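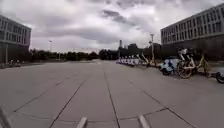 The plaza under an overcast sky, with multi-storey buildings on both sides.

Plaza paving: what tenants need to know before the joint work starts

The joints between the concrete slabs on the main plaza will be cleaned out and resealed in May. The work covers the open paving between the buildings. It does not cover the parking along the edge or the paths at the back of the Branudov block, which are on a separate schedule.

The slabs are staying. Several tenants asked after the last newsletter whether the whole surface was going to be torn up and replaced with pavers, and the answer is no. The concrete was inspected over the winter and it is in fair shape. The inspection report lists 29 slabs with minor surface wear and 2 with chipped corners. The chipped corners will be patched during the same visit. Faint stains in the concrete will be left alone, as the cleaning needed to lift them would leave lighter patches that look worse than the stains do.

The sealant is another matter. It has hardened and pulled away from the concrete in many places, and water gets down into the joints when it rains. Over time that washes out the bedding and lets a slab settle, and then there is a lip for people to trip on. Curkix, the contractor, will cut out the old material, brush and blow the joints clean, put in new backer rod, and fill them with a gray sealant close to the color of the paving. The order of work calls for 800 yards of sealant line, including the long joints that run the length of the plaza and the seams that cross them.

The plaza will be done in two halves so that there is always a way through. The left half, as you walk in from the street, goes first. Barriers will be set along the center joint, and people should keep to the open side until they are moved. The center joint itself will be done last, early in the morning before most offices open.

Sealant needs dry concrete and a dry day to cure. If it rains, work stops and picks up again when the surface has dried out. This is the main reason the notice gives a month and no exact dates. A sign at the building entrances will be updated by 4 p.m. each working day with the plan for the following morning.

A few practical points:

Noise. The joint saw is loud. Cutting is limited to the hours between 7 and 10 a.m. Ground floor offices may want to keep their doors closed during that time for the dust as well, although the saw has a vacuum attached.

Deliveries. Hand carts and pallet jacks should not be rolled over fresh joints. The sealant skins over fairly fast but stays soft underneath until the next day, and small wheels will track it across the slabs. Vekero, which handles the mail and parcel rounds, has agreed to use the rear entrances while work is going on. Other couriers should be told to do the same.

Bicycles. Please do not leave bikes overnight on the half being worked on. Anything in the way will be moved to the rear of the building and a note left at the front desk.

Parked vehicles. The spaces on the right side remain open. Drivers should not pull onto the paving to turn around, even when the barriers look wide enough to get past.

Events. The plaza cannot be booked in May. The Jiang lunch market has been told and will set up on the side street until the work is finished.

The cost comes out of the common area maintenance budget that was set last fall, and there is no added charge to tenants this year. The new sealant carries a 2-year warranty on both material and labor. Questions can be left at the front desk of either building - please include your suite number so the management office can get back to you.

Comments

Suite 310
Will the step-free route to the left building stay open the whole time? We have a client who uses a wheelchair and comes in most weeks.

Management office
Yes. There will be a ramped crossing plate over any open joint on that route.

deskbythewindow
Glad the slabs are staying. I caught my heel in one of those joints last year.

M.
Any chance of some benches while you're at it?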